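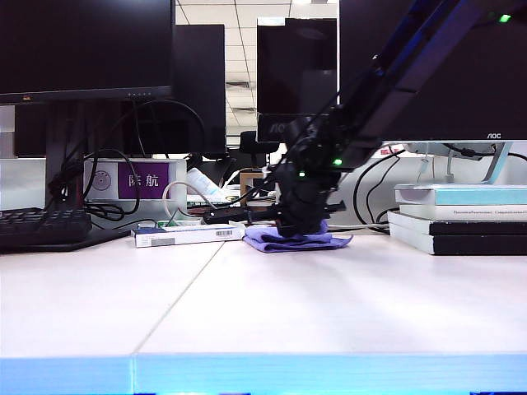 What does it take to get a homemade arm to fold a cloth?

Mostly patience with the gripper. The motors and the code get all the attention, but in my case three quarters of the evenings went into the last few inches of the thing.

OK, so hello everybody, I'm Jeptoo Bakilana, and I build stuff at the Tevlow shared workshop when I should be doing laundry. Which is sort of how this talk came about.

(Wait for the clicker. If it's dead again, just nod at Ross.)

Start with the why. I wanted a project that was cheap to mess up. If you drop a glass you're sweeping for an hour, and if you drop a cloth you pick it up and go again. Elspeth Munro said cloth would be the easy one. Elspeth has apologized!

Cloth is awful. A block has a shape and it keeps it. Cloth has whatever shape it landed in, and then you touch it and now it has another one. My first program had a list of positions, go here, close, lift, go there, open. Lovely with a block. With cloth it grabbed air, very confidently, and carried the air across the desk and put it down.

Say how many tries. First proper run was 137 attempts over two weekends and it got hold of the cloth in 42 of them. Leave that up for a second, people like to do the math. That's with me putting the cloth back by hand every time, so my back also has opinions.

Now the gripper part. Slow down here, I rushed it in April and lost the room.

Two things made the difference. One, press before you close. I had it hovering just over the fabric and pinching, and the fingers slid right past each other. If you push down into the desk a little first, the cloth bunches up between the fingers and there's something to hold. Two, go for a wrinkle. A flat patch gives you nothing. A ridge is basically a handle, so on the practice runs I scrunch the cloth on purpose.

How hard do you press? I have a horrible answer, which is that I watched the motor current and stopped when it started to climb. Fiona Pollock has a much nicer way with a spring in the wrist and she'll be at the back table afterward, go bug her. Mine stalled a motor once and it smelled like a toaster.

(If somebody asks about force sensors: yes, they exist, yes, I looked at the price, moving on.)

Cables. Please, please plan your cables. I ran mine along the outside of the arm because I wanted to get to the fun part, and the loop kept catching when the elbow folded in. You need slack at every joint, and you want to move the arm through its whole range by hand, power off, before you tie anything down. I have cut and redone those ties 4 times. Oi-ling Chow lent me the good cutters and I still have them, sorry Oi-ling.

Also, clear more desk than you think. The arm reaches farther than the bit you care about, and anything sticking out from the gripper reaches farther still. I now do a slow lap at quarter speed with my hand on the power switch.

Folding itself. Show the short clip, the 16 second one, not the long one. It picks up an edge, drags it over, lets go. It's half a fold, let's be fair. The second half needs it to find the new edge and I haven't cracked that yet, so if anyone here has done edge finding on soft stuff, come and talk to me.

Thank Ross Mowat for the bench time and for not unplugging anything.

Questions. Repeat each one into the mic, the folks in the back row couldn't hear last time.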